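Step 4 of the Drirnuma club handbook — picking up a ball and dropping it in the box

By now your team should have the gripper screwed together and both fingers opening and closing without a squeak. Lovely! This is the part most of our members look forward to all term, so take your time over it and let everybody have a go.

1. Wipe the table down and set the clear box towards the far side, leaving plenty of room in front of it.
2. Put one ping-pong ball on the table and wait until it stops rolling (it will take longer than you'd like).
3. Open the fingers all the way and bring them in low, one to each side of the ball. Go gently — a nudge from a fingertip will send it off across the table, and then you're back to step 2.

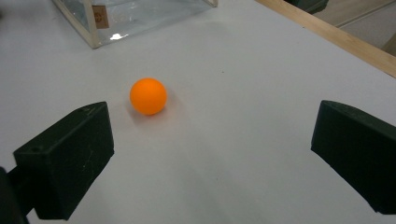
4. Move forward until the ball is well between the fingers, then close them slowly. Stop as soon as the ball is held.
5. Lift, carry it over the side of the box and let go.

For the Tokville round each team gets 90 seconds and 2 practice tries, so once you've got the knack, start using the timer. Write your times on the sheet by the door, even the dreadful ones, and leave the balls in the drawer for the next group.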